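### 4.2 Recall under time pressure in team list games

What delighted us most in the pilot episodes of *Riviere* was how much the format changed the way strangers talked to each other. Each round gives 2 teams a category and asks them to fill a list before the clock runs out. In the Nurcombe version, partners answer in turns. In the Sallix version, either partner may shout out at any moment – and they do, often over each other!

The difference shows up early. Turn-taking pairs start with the obvious answers and then slow down sharply, while open pairs jump between themes and pick up odd, wonderful items late in the round. A player who hears "rivers" may suddenly remember three more lakes. We find this kind of spillover fascinating, and it is much easier to follow on a game show than in a lab word task, as the host repeats every answer aloud (see Figure 4 for the list lengths by round).

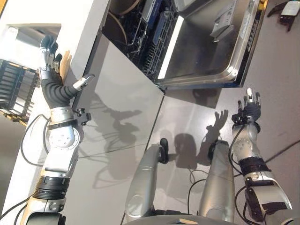

**Figure 3.** A robotic hand held open beside a white cabinet panel.

Zübeyde Tuncer objected, on reading an early draft, that open play might simply reward the louder partner, and that list length alone would hide it. She suggested scoring each player's share of the answers as well. We took up the idea with great pleasure, and it made the coding far richer. In several Sallix rounds the quieter partner gave fewer answers but nearly all of the rare ones.

The prize, set at 1,000 points per completed list, was the same in both versions. Section 4.3 turns to the Ploserus rounds, where teams could see each other's lists.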